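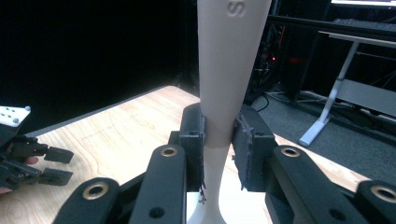 Foltbridge print shop adds pale waisted vase to its lettered line

Sat 12 August – Nodik, the small 3D printing shop in Foltbridge, has added a tall off-white piece to its lettered line of display vases. The form is wide at the top, narrows to a slender waist and flares again toward the base. A raised letter S sits high on one side. The surface is left matte, with no paint or clear coat.

Designer Ngọc Tôn set the first run at 200 pieces. Each takes 38 hours on the shop's larger printer, and the waist is the slowest section. "The wall is thinnest there, so we drop the speed and let every layer cool," Tôn said. Early test prints leaned at that point and were scrapped. The fix was a change to the cooling settings – the outline stayed as drawn.

Nodik is taking orders at its counter and through the home goods store Filtano, which has reserved 70 pieces. Other letters can be requested at no added charge, though lead times are longer. A shorter version with the same profile is planned for December. The vases are sold for dried stems only and should not be filled with water.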